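4 仿真数据采集与增广：设置步骤

适用 Joltovard 0.x 分支，旧分支字段名不一样，别混用。本节只讲桌面抓放任务怎么把仿真轨迹批量做出来，再喂给 Drodiditz 训练。方法部分的推导看第2节，这里不重复。

4.1 开始之前

装好 Petridis 渲染后端。显卡驱动先更新，不然腕部视角偶尔全黑。
磁盘留够。原始轨迹不大，渲染后的双视角视频很占地方。
资产包放到 assets/kitchen 下面，路径里不要有中文和空格。
夹爪模型用默认的两指连杆型。换别的也行，但 4.3 的闭合阈值要重调。

注意：资产包里同一类物体有多个外形，面数有高有低。低面数的棱角明显，别手动去平滑，碰撞体是按原网格生成的，一平滑就对不上了。

4.2 录种子轨迹

1. 启动采集端，选 kitchen_counter，模式选 teleop。等状态栏变绿再动手柄。

2. 检查两路画面：腕部一路，固定机位一路。时间戳要对齐，差一帧就重启采集端，不要靠后期去补。

3. 遥操作完成一次抓放。动作慢一点，中间别停太久，停顿段会被切段脚本当成子任务边界。

4. 录满 14 条种子。同一目标物不要连续录，换着来，初始位姿也换。

5. 逐条回放腕部画面，只看抓取前后那一小段。目标物要在两指之间，指尖不能穿进瓶身。像调料瓶这种带孔的盖子，朝镜头时正好当参照，盖面上的小孔糊成一片说明渲染采样太低，回 4.1 改。

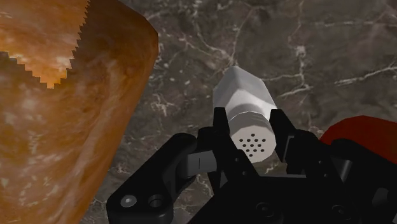
6. 不合格的直接删，不要留着改名。切段脚本按目录扫，改了名照样读进去。

7. 跑切段脚本。输出里每条轨迹应该有 接近、抓取、搬运、放置 四段。少一段的多半是停顿问题，见步骤3。

小心：切段之后不要再改坐标系。增广用的是物体坐标系下的末端位姿，改了以后全部作废，得从步骤4重来。

4.3 增广

8. 打开 augment.yaml，填下面几项：
目标条数：385
单条最大步数：350
随机种子：随便，但要记下来
闭合阈值：默认，换过夹爪的自己量
干扰物采样：on

9. 先用 dry-run 跑一遍，只算位姿不渲染。看可达性报告，不可达比例太高就把台面采样范围收窄，先收靠边沿的部分。

10. 正式跑。中途可以断，断点续跑加 resume。续跑时不要改 yaml，改了它不会报错，但前后两批分布不一样，后面查起来非常痛苦。

11. 跑完看成功率。我们这边种子质量正常时在 78% 左右，这个数是增广轨迹自己的回放成功率，跟策略成功率是两码事，写报告别写混。

说明：失败的轨迹默认也存，放在 failed 目录。不参与训练，但建议抽几条看看。多数是搬运段碰到干扰物，其次是放置时高度不够。

4.4 固定机位画面核对

12. 每批抽几条，看搬运段的固定机位画面。重点三个：目标物有没有被夹稳、背景物体有没有互相穿插、光照随机化有没有过头。
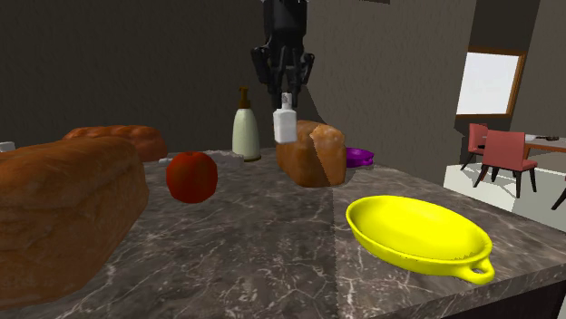
干扰物采样是这一版改动最大的地方，也是成功率波动的主要来源，核对时多花点时间。旧版只在台面中央撒点，学出来的策略一见到边上有东西就犹豫；新版整个台面都采，大小也放开。代价是遮挡变多。搬运段里白色小瓶悬在台面上方时，瓶身右下会和后面那条面包在画面上重叠，这种只是视线重叠，不算碰撞，不要因为这个把轨迹标成失败。碰撞以物理引擎的接触日志为准，眼睛看的不算。同类物体同时出现多个是允许的，比如大小不一的三条面包，或者前后各一只带环形小柄的椭圆盘，颜色不同，策略需要靠语言指令区分，指令模板里颜色词一定要写上。

注意：大件干扰物如果贴着画面左边、只露一部分，属正常采样结果，保留。但是如果目标物本身在初始帧就看不全，整条丢掉。过滤脚本有个开关叫 target_visible，默认是关的，记得打开（忘过两次了，白训）。

13. 光照：亮暗分界线落在台面或墙上没关系，是窗口光源和遮挡物算出来的。整个画面过曝才要调，把 light_range 上限往下拉一档，重渲，位姿不用重算。

14. 抽查没问题，在批次目录下建一个空文件 checked。训练端只认这个文件，没有就跳过，也不提示。

4.5 导出与训练

15. 导出格式选 chunked。单文件导出在条数多的时候会爆内存，先别用。

16. 核对统计文件：动作均值方差、夹爪开合次数、每段平均步数。开合次数异常大，说明闭合阈值设得太敏感，抓取时在抖。回步骤8。

17. 把数据路径写进 Drodiditz 的配置，两路视角都开。只开固定机位也能训，但抓取段会差，小瓶子尤其明显，指尖和瓶颈的相对位置从远处看不太清。

18. 训练时每隔一段存一次权重，评测用没见过的初始位姿。评测场景的随机种子不能和步骤8的一样，一样的话结果会虚高。

小心：不要拿 dry-run 的输出去训练。目录结构一样，里面没有图像，训练端会用零填充，loss 照样往下降，看着还挺漂亮。

4.6 结果怎么读

对比实验至少三组：只用种子、种子加增广但不带干扰物、全开。三组训练步数要一致，别按轮数对齐，数据量差太多，按轮数比没意义。

评测分段记。只记最终成功与否的话，看不出是抓取掉的还是搬运掉的。分段表由 eval 脚本直接生成，列名和切段脚本一致。

如果全开那组反而比不带干扰物的低，先查三件事：target_visible 开没开；指令里颜色词有没有漏；两批数据是不是用了不同的 yaml 续跑。查完还是低，再考虑模型容量的问题。

4.7 常见报错

contact log missing：物理引擎没开日志，在启动参数里加，轨迹要重跑。
pose out of reach：单条出现可忽略，成片出现回步骤9。
camera desync：重启采集端，见步骤2。
asset scale mismatch：资产包版本不对，换 Nurorcombe 镜像里 August 那一版。
segment count != 4：见步骤 7。

切段脚本的问题找 Theresia Lanz，报的时侯附上批次目录名、yaml 和随机种子，截图不用发。渲染的问题先看后端日志最后几行，大部份是驱动没更新。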